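Home Issues Sections Authors Submit
Reading time: 9 min

4. The open day at Zernesgate

4.1 Setting and access

Our third site was the January open day at Zernesgate, where Neves shows its table-clearing work to invited guests and, in the afternoon, to anyone who has registered. We attended both sessions. The morning was for buyers and local officials; the afternoon drew families, students, and a handful of retired kitchen staff, whose questions were by far the best of the day. Registration for the two sessions together stood at 203, according to the sheet at the front desk. We did not check that number against the people in the room, and we suspect that turnout was lower.

Visitors got a short talk, then a turn at the rail beside the demonstration table, then coffee. The talk used the word "autonomous" freely. We asked the presenter what it covered. Her answer was that the arm chose its own grasp, while a member of staff decided when each run began and could stop it at any point. That seems to us a fair arrangement for a public event, but it was not in the talk, and none of the visitors we spoke with afterward had understood it that way.

4.2 What was on show

The task was the handling of used tableware. Plates were laid out on a tray, each with a little sauce on it, and the gripper was brought in close. The host described this as "the real mess of a real restaurant." We have some trouble with the claim. A dab of sauce on an otherwise clean plate tests very little of what makes clearing hard, namely bones, napkins, half-full glasses, cutlery that slides, and grease across the whole surface. The overlap between plates was a more honest difficulty – a rim resting on another rim leaves little room for a finger – and it was the part of the setup that the talk passed over fastest. 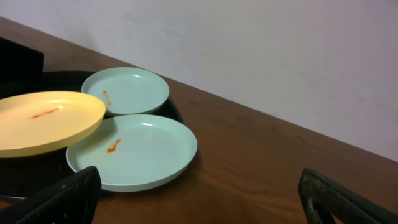 Figure 4. Plates on a round tray, with the two gripper fingers in the foreground.

Jarmila Brabec, who ran the floor for Neves, told us that the control software, Zevano, had been trained on 1000 clearing runs, of which 113 had been recorded in the same hall as the open day. We asked how many of those used the same table and the same plates. She did not know and offered to find out. We had received no figure by the time of writing. The point matters, because a system that has seen the furniture before may look a good deal more capable than one that has not, and a guest at the rail has no means of telling the two apart.

4.3 How the demonstration was received

We spoke with 9 visitors after the afternoon session, using the same short guide as at the earlier sites. Most were impressed. Asked what they had been impressed by, they tended to repeat phrases from the talk. Two mentioned the speed, although the arm worked slowly by the standards of any dish room and the host had said so. One former kitchen porter had watched the fingers closely and wanted to know who washed them. The staff member at the rail said they were wiped down between sessions. He thought that would not do for food work, and so do we.

There was also the matter of resets. Between runs an assistant stepped in and put the plates back in place, usually while the host was taking questions. Few people watched her. We counted this as part of the demonstration, as we had at Fuven, where the same job was done behind a curtain. Neves deserves credit for doing it in the open, but the effect on the audience was much the same – the labor went unseen, and the machine was credited with a table that a person had arranged for it.

4.4 Limits of our reading

We should be as hard on ourselves here. We saw one day at one site, from behind a rail, and our notes on single runs are uneven. We had no access to logs and cannot state a success rate. The engineers we met over coffee were more careful than the talk had been, and one of them volunteered that glossy plates under bright light still gave them trouble. Had we relied only on the stage, we would have left with a poorer opinion of the work than it probably merits. Our doubts are chiefly about the open day as a form of evidence, and the next section takes up what buyers did with it.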